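8 May 2024
Zoreck hand-held gripper kit, review unit, second session
Entry by C. M. Tolentino. Keith Staniforth on the logging laptop.

Continued from the March notes on the first unit, which went back to Vasel with a cracked trigger return. Replacement arrived complete apart from the printed manual. Segundo has the PDF and has put it in the shared folder under Zoreck/docs. Firmware on the replacement is one version later than the one we had. Release notes list a change to the jaw width filter and nothing else.

Purpose of this session: decide whether the kit can be recommended to Dumcombe for home data collection, two-handed, by operators with half a day of training. Dumcombe's requirement is small household goods, mixed stiffness, on whatever table the household has. They do not want a cleared bench.

Calibration first. Jaw closed, zero, jaw fully open, store. Left tool stored on first try. Right tool refused the open value twice and took it on the third. Same fault as in March on a different unit, so I no longer think it was shipping damage. Keith suspects the open stop is being read before the linkage settles. Holding the trigger fully released for a slow count before pressing store gets past it. Not in the manual.

Linkage play: with the jaw half closed I can feel side movement at the tips on both tools. Worse on the right. The lower pivots are riveted, so there is no adjustment to be made there. Crisanto wants a figure for this and I don't have a fixture that will hold the body without loading the arms. To do.

Object set left as found on the table. Toy truck, soft toy, charger cube, tape roll on edge, capped tube. Task is pick, move to the open box, release. Order is operator's choice.

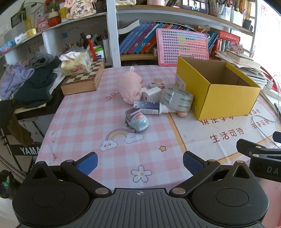

Jaws open on approach, second tool at right. Truck nearest, yellow box beyond.

Notes by object:

Truck. Approach across the cab is poor because the cab is round and the pads meet it on a curve. Approach across the dump bed is better. Wheels let it roll if the first contact is one-sided. Tell operators to close slowly here.

Soft toy. Easy to hold, hard to log. The width reading keeps drifting down after the grasp is made as the material compresses, and the grasp-detect flag comes late. If Dumcombe wants clean grasp labels on plush they will have to re-label by hand or set a longer window.

Tape roll. Pads either side of the rim, fine. One pad inside the core, also fine, and quicker. The two methods give very different widths for the same object. Mention in the report.

Tube. Grip on the body. Gripping at the cap end makes it swing.

Charger cube. No remarks.

Logging: 2213 width samples written on the left tool and 2000 on the right for the same take. Sample rate is set identically for both in the config. Either the right tool starts late or it drops. Keith is pulling the timestamps. Take 1445 is the one to look at, the gap shows near the start. Take 467 from the first unit has no such gap.

Weight is acceptable for short takes. My wrist was sore by the end with the right tool, less so the left, but I hold the right one tighter. Janelle should try it before we write anything about fatigue.

Price and support: quote from Vasel covers two tools, charger, spare pads, one year of parts. Pads are listed as a consumable with no stated life. Asked Vasel for one. Enriquez sells a comparable pair without spares for less, but requires its own logging software, and Dumcombe has already said no to that.

Position for now: usable, conditional on the right-tool calibration fault and the sample mismatch being explained. Do not send Dumcombe a draft yet.

Open items
Timestamps, take 1445: Keith
Fixture for tip play: me, with Crisanto
Pad life and calibration fault, query to Vasel: Segundo
Fatigue check, longer takes: Janelle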